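The Fold That Slipped

A towel-folding cell at a commercial laundry ran for weeks with a grip fault that none of its own checks could catch

By Kevser Yüksel

29 July 2019

The fault report filed by the Hirilier laundry runs to two pages, and most of the first is taken up by the serial numbers of parts that were working correctly. The gripper motors were within limits. The force sensors passed calibration. The wrist camera returned a sharp image at its rated distance. The arm repeated its positions to well inside the tolerance on the data sheet. The cell had nevertheless been sending badly folded towels to the stacker, and on one occasion had driven a fingertip into the table hard enough to crack its mounting.

The cell was supplied by Zurkcombe, a small integrator that builds handling equipment for textile plants. Its job is narrow. Flat towels arrive on a table, a single arm folds them in half and then in half again, and the finished piece is pushed onto a belt. For the last fold the controller relies on a camera mounted at the wrist, which looks along the fabric at short range, finds the free edge, and gives the gripper a height and an angle for the pinch.

Finding the edge of a towel is harder than it sounds. A carton has corners that stay where they are. Terry cloth has loops that stand up from the surface, so the boundary between fabric and table is a fringe a few millimeters deep. A textured weave adds a second pattern of bumps and hollows, with its own small shadows, and a hem band adds a third surface that is flatter than the rest. Fold the towel once and the hem may sit on top of another layer, offset by a little or a lot, depending on how squarely the first fold was made.

Zurkcombe's software handled this in the usual way. It separated fabric from table by color and texture, fitted a line to the boundary, and used the width of the shadow beside the fold to estimate how thick the stack was. The thickness estimate set the height of the lower finger. If the estimate was right, the finger slid under both layers. If it was low, the finger struck the table. If it was high, the finger passed between the layers and picked up only the top one.
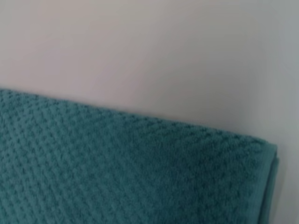 The third case is the one that went unnoticed. A gripper holding one layer of terry feels much the same as a gripper holding two. The pile compresses, the motor current rises, the jaw stops at a position within the accepted band, and the controller records a good grasp. The arm then carries the top layer across and leaves the lower one behind. What reaches the belt is a towel with a skewed inner fold and one edge sticking out.

"The log said success, and by the definition in the code it was a success," says Selim Uçar, the controls engineer who was sent to the site. "Something was between the fingers. That was all we had asked it to confirm."

Uçar's first suspicion was the gripper pads, which wear smooth and begin to lose thin fabric. He replaced them, and the fault rate did not change. He then looked at the table height, which had been shimmed during installation, and found it correct. The breakthrough, such as it was, came from the laundry's own staff. Nevzat Eren, who runs the finishing line, had noticed that the bad folds came in clusters, and that the clusters fell in the late afternoon.

The building has a row of high windows on its west side. The cell has its own lamps, fixed to the enclosure, and the shadow measurement had been tuned with those lamps as the only strong source. With daylight entering from the other side, the shadow next to the fold became wider and softer. The software read a wide shadow as a thick stack and raised the lower finger to match.

Lighting alone did not account for everything. White towels folded in the same afternoon light gave far fewer bad results than colored ones. On a pale table, a white towel offered so little contrast that the edge finder often returned a low confidence score, which triggered a second look from a different angle. A dark towel gave a strong, clean boundary. Confidence was high, the second look was skipped, and the thickness estimate went through unchecked. The score described how well the edge had been located and carried no information about the shadow, yet both values were accepted or rejected together.

To confirm this, Uçar ran 501 folds with the windows covered and the same number with them open, using a single batch of colored towels. Covered, the cell left the lower layer behind 2 times. Open, it did so 42 times. He also reviewed the stored wrist images and found that the shadow boundary the software had drawn was often nowhere near the outer edge of the lower layer. In several cases it had followed the line of the hem.

The cracked mounting had a related cause. A towel had arrived with its hem curled under, which hid most of the shadow. The estimate came out close to zero and the lower finger was commanded to table height, less a small allowance for pad compression. The contact threshold should have stopped the descent. It had been raised during commissioning, after a run of false stops on thick pile, and had not been lowered again. The part that broke was a plastic bracket designed to break first.

No one was inside the guarding at the time. Sanne Lambrechts, who reviews machine safety for the laundry group, treats the event as reportable all the same. Her note on the case is short. The raised threshold was a change to a protective setting, it was made by one person, and it was recorded only in a comment in the configuration file. She asked for such values to be locked and for any change to need a second signature. Zurkcombe has agreed to the first request and is still discussing the second.

Uçar has made three changes to the cell. The windows now have blinds, which Eren's crew had been asking for on account of the heat. The shadow measurement has been demoted to a cross-check, and thickness is taken from a light downward touch with the closed gripper before each pinch. The touch adds a little under a second per towel. Finally, after the jaw closes, the arm lifts a short distance and the camera looks at the table where the lower layer would be if it had been missed. If fabric is still there, the arm sets the towel down and tries again.

The last change has produced its own nuisance. Lint builds up on the table over a shift, and a thick enough patch can be taken for a leftover layer. The cell then puts down a perfectly good towel and starts over. Eren has the table wiped at every break.

Tarık Dağdelen, who designs grippers at Clarker and was not involved in the installation, thinks the camera is being asked to do too much. He would rather see a fingertip that can tell one layer from two directly, by rubbing the pads slightly and measuring whether the layers slide against each other. His group has a version that works on cotton sheeting. On terry, he says, the loops of neighboring layers catch, and the signal is poor.

Since the changes went in, the laundry has checked about 1,000 folds by hand and found the remaining errors to be spread evenly through the day. Most are towels that arrived crooked. A second cell is due in October and will be placed at the east end of the building, where there are no windows. Lambrechts has asked for the contact threshold to be tested on it before the first towel is loaded.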